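Huvport Widens Small Electronics Collection to All 24 Drop-Off Points

HUVPORT — Residents of Huvport will be able to leave chargers, power adapters, cables and other small electrical items at any of the city's 24 neighborhood drop-off points from August, the Department of Sanitation and Recovery said Monday. The service has until now been limited to seven sites, all of them inside the ring road.

The wider service follows a trial run with Brivau, the contractor that handles sorting at the Flakdale transfer station. During the trial the seven sites took in 3,317 pounds of small electrical goods. Of the items received, 1,661 were external power supplies, the largest single category by count. Cables were recorded by weight only and do not appear in the item count.

"External power supplies are small enough to go in a kitchen trash bag, and that is where most of them have been going," said Eduardo Leitão, deputy director for materials recovery. "They contain copper, solder and a circuit board. The household stream has no step that separates them."
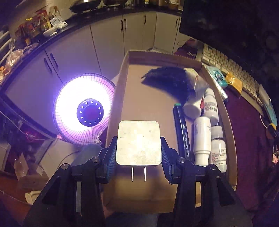
A two-prong power adapter, one of the item types accepted under the program.

Accepted items include phone and laptop chargers, plug-in adapters, extension cords up to 10 feet, computer mice, keyboards, headphones, remote controls with batteries removed, and handheld kitchen appliances that fit through the slot of the collection bin. Items do not need to be in working order. Cords should be wound and tied but left attached.

Loose batteries, power banks, light bulbs, smoke detectors and anything with a screen larger than a paperback book are not accepted at the neighborhood points. These must be taken to the staffed counter at Flakdale, where opening hours are unchanged.

Bins will be emptied weekly. Material will be weighed at the drop-off point and again on arrival at Flakdale, and the two figures will be published each quarter by site. Brivau will sort by item type before shipment to Goodwin, which will carry out shredding and metal separation under its existing agreement with the city. Plastic housings will be baled separately.

"The main change on our side is the sorting line," said Oğuzhan Yaman, operations manager at Brivau. "During the trial we sorted on two tables. For the full service we have a belt and a separate station for power supplies — they jam the shredder feed when they arrive with the cords knotted together."

There is no charge to residents. Businesses, landlords and schools with more than one bin load should arrange a pickup through the department's commercial desk and will be billed at the current bulk rate.

A list of drop-off points, with access times and step-free entrances marked, is available at branch libraries and at the Flakdale counter. Printed sorting guides will be mailed with the next water bill.

Media inquiries: Department of Sanitation and Recovery, Huvport, press desk, weekdays 9 a.m. to 4 p.m.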